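Notebook, bench 4, September, started after the second pot of tea

I promised Idrisa Rashidi I would write up the lining of the booth properly this time, because when the last one was done the only record was a paint-stained envelope and we all had to guess at the paste. So I am putting everything down here, including the dull parts, and whoever does the next one can skip what they like.

The strawberry paper is the Presamura one, left over from the Inskip nursery job. I had been saving it for something cheerful and this seemed as good a moment as any. It went up with the Fulon paste, mixed thicker than it says on the tub, and left to stand for 13 minutes. I cut each wall a little over size and trimmed it in place with a new blade (do use a new blade, the old one dragged and I lost a good strip to it). The repeat is a generous one, so there is more waste than you would expect, and I have rolled up the offcuts and put them on the shelf over the sink. 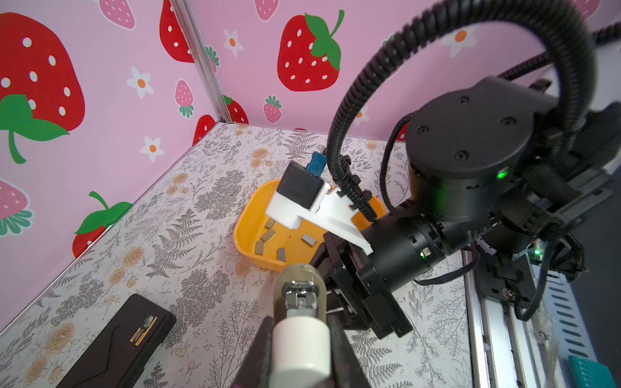 Corners were the part I had been dreading. On the last booth we tried to carry the paper round in one go and it lifted within a fortnight, so this time each wall is its own piece and stops short at the upright. I am very pleased with that decision. The metal post covers the join where the two walls meet, and the berries look as though they are growing out from behind it, which makes me smile every time I walk past. No attempt was made to match the pattern across the corner and I don't think anyone will mind. Idrisa would have liked the big berries higher up, but we would have run short.

The floor took longer to settle on than the walls did. We had a plain one down first and it looked rather like a dentist's, so out came the fern and rose pattern, which I was sure would fight with the strawberries and which I have grown fond of. It is soft enough in colour to let you find a small part when you put one down, and that was my only real worry. Lay it before anything heavy goes in, and smooth it from the middle outwards with the side of your hand.
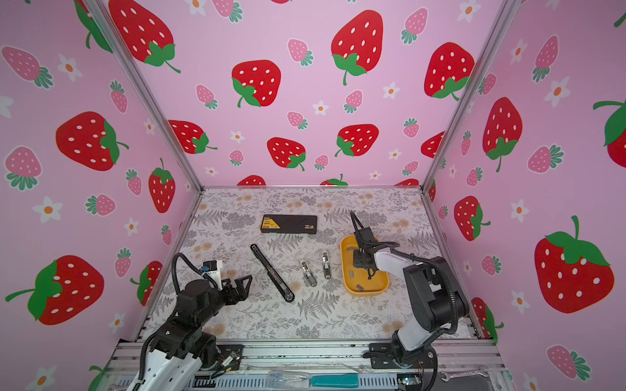 Costs, while I remember: the paste was 9 pounds, and the Zidness blades came out of the drawer, so I haven't counted them. We still have plenty of paper for a second booth if nobody gets extravagant with it.

Still to do: wipe any paste off the metal with a damp cloth, look at the bottom edges again in the morning, order more blades, and ask Idrisa whether she wants the 200 mm offcuts for drawer liners before I start using them myself.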